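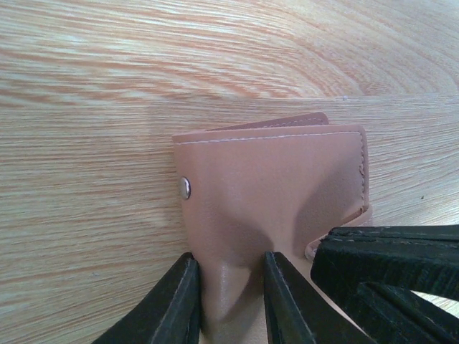
County to Extend Foster Placements Past 18 Under New Housing Agreement

Young people who turn 18 while in foster care in Erkent County will be able to stay in a licensed home until age 21 under a program that opens for applications in February. The county board approved the agreement in a single vote after a hearing that ran past 9 p.m.

Under the current rules, a placement ends on the last day of the month in which a young person turns 18, unless the person is still in high school. Those still enrolled may stay until graduation or their 19th birthday, whichever comes first. The new rules replace both cutoffs with one age limit and a set of participation requirements.

The county had 472 children and teens in foster care at the end of the last reporting year. Of those, 82 were 17 or older. The county's family services office expects roughly half of that older group to apply in the first year, though it said the estimate is based on survey responses and may change once caseworkers complete transition plans.

Who qualifies

To enter the program, a young person must have been in county custody on his or her 18th birthday and must meet one of four conditions: enrollment in high school or an equivalency course, enrollment in college or job training, employment of at least 80 hours a month, or a medical condition that prevents the other three. Time spent in an approved job search counts toward the employment condition for up to 60 days.

Participation is voluntary. A young person who leaves after turning 18 may return once before turning 21 by filing a re-entry request. The office must answer the request within 17 days. During that period the applicant can be placed in short-term housing, but the county does not guarantee a return to the previous foster home.

People who left care before the program opens may also use the re-entry process if they are still under 21. They will need to show that they were in custody at 18, and the office can confirm this from its own records.
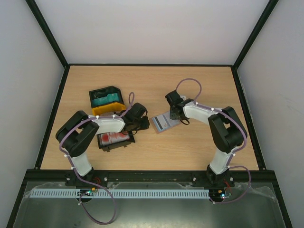

The participation conditions are reviewed every six months. If a participant stops meeting them, the caseworker must hold a meeting and set a 45-day correction period before the placement can be closed. Losing a job or withdrawing from a class during a term does not close a placement by itself.

Changes for foster parents

Foster parents who agree to house an adult participant will sign a separate agreement covering house rules, guests, curfews and use of a vehicle. The existing license remains valid, and a home does not need a second inspection when a current resident turns 18. A new inspection is required if the participant is moving in from another home and the household also includes children under 12.

Monthly maintenance payments will continue at the rate now paid for teens. With the foster parent's consent, up to a third of the payment can be sent directly to the participant after age 19 for food, transportation and clothing. The participant must complete a budgeting course first. The course has six sessions and can be taken online or at the office.

Adult participants will not count toward the limit on the number of foster children in a home, but they will count toward total household occupancy. Several foster parents raised this point at the hearing, saying that the bedroom requirement could prevent them from keeping an older teen and accepting a younger child at the same time. The board did not change the requirement. It directed the office to report on the number of homes affected after the first year.

Background checks will apply to participants who turn 18 in a home with younger children. The office said that an arrest record alone will not end a placement and that each result will be reviewed by a supervisor.

Supervised apartments

A second part of the agreement covers young people who do not want to remain with a family or for whom no home is available. Prinness, a nonprofit housing agency, will lease and manage nine apartments in the Dalgleish building, a former residential hotel near the bus station. Each unit will have one tenant, a kitchen and a private bathroom. A staff member will be in the building overnight.

Tenants will pay a share of the rent that rises in steps, from nothing in the first three months to 30 percent of income in the final year. Prinness will hold half of each payment in an account that is returned to the tenant at move-out, less any charges for damage. Tenants without income will not be charged, but must meet with an employment counselor twice a month.

The apartments are not expected to be ready when applications open. The building's fire alarm panel has to be replaced, and the contractor has given a completion date in late spring. Applicants approved for a unit before then will be placed in a host home or will stay where they are.

A referral for an apartment must come from a caseworker. Selection will be based on age, current housing and length of time in care - applicants within six months of turning 21 will have the lowest priority, as the lease term is one year.

Funding and records

The county will pay for the first year from its general fund and from a state reimbursement that covers part of the maintenance cost for participants under 21. The reimbursement applies only when a court has found that continued placement is in the young person's interest. For that reason each participant will have a court review within 180 days of signing the agreement, and a yearly review after that. Participants can attend in person or by phone.

Applications and six-month reviews will be handled through Skoltis, the case management system the office already uses for licensing. Participants will have their own login and will be able to upload pay stubs, class schedules and medical forms. Paper forms will be accepted at the front counter.

The office will also change the way it issues personal documents. At present, a young person leaving care receives a birth certificate, Social Security card and health records at the final meeting. Under the new procedure these will be ordered at age 17 and handed over at the first transition meeting, along with a state ID and a letter confirming time in care. The letter is needed for certain tuition waivers and for extended health coverage.

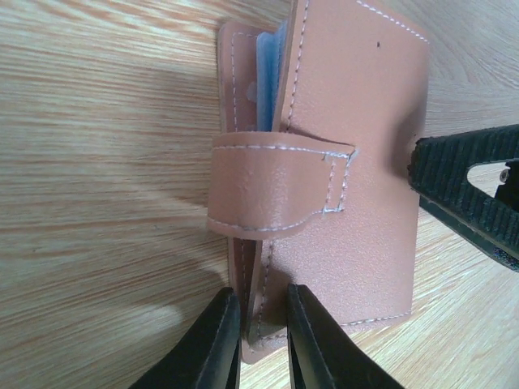
A card holder on a wooden tabletop.

Replacement copies of any of the documents will be free until age 23. Requests can be made through the participant's login or at the counter, and the office expects to fill most of them within three weeks.

What happens next

Caseworkers will contact every person in care who is 17 or older before applications open. Foster parents with a teen in that age group will receive a copy of the draft house agreement by mail and can send comments to the licensing unit. Two information sessions are planned, one in the early afternoon and one at 6:30 p.m., with child care at the later session.

Applications may be filed up to 90 days before the 18th birthday. Young people whose birthdays fall before the opening date will stay in their current placements under a temporary extension, also approved by the board, and do not need to file anything until a caseworker contacts them.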